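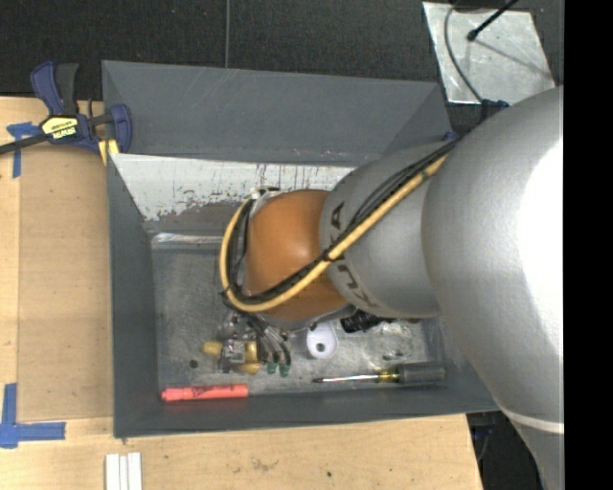 The KUKA arm over the sorting bin, Wencombe open day.

Open Day FAQ: Meet the Robot Arm
By Gorazd Kelmendi
July
Print this page | E-mail this page

What will I see?
A real robot arm picking things out of a bin, live, right in front of you! We fill the bin with the kind of stuff that ends up in anyone's junk drawer. A marker and a screwdriver are regulars, and there's usually some crinkly clear plastic in there too (the hard part, and my favorite to watch).

Why is clear plastic so hard?
The cameras we use at Wencombe look for edges and color, and see-through things don't give them much of either. Reflections make it worse. A bright red marker is a breeze by comparison.

Why is there a clamp on the bin?
It keeps the bin from sliding when the gripper bumps a wall. The blue tape on the table shows us where things go when we set up again.

What are all the hoses and cables on the arm?
Air, power and signals for the gripper. They have to bend with every joint, so they're tied along the arm with a bit of slack. Ask about this one, we can talk about hoses for ages.

Can my kids put something in the bin?
Yes, please! Hand it to one of us and we'll place it while the arm is stopped. Nothing wet, nothing breakable, and no phones. Under 5s are welcome but need an adult holding their hand at the rail.

Will it miss?
Sometimes, and the crowd always groans along with us. At the spring session it made 300 tries and got 295, which had the whole Sotier team grinning.

Do I need to book?
No, just walk in. School groups should call the front desk at extension 3166 so we can save a spot near the front.

Where do I park?
Use the Trorside lot and follow the signs to the side door.

Print this page | E-mail this page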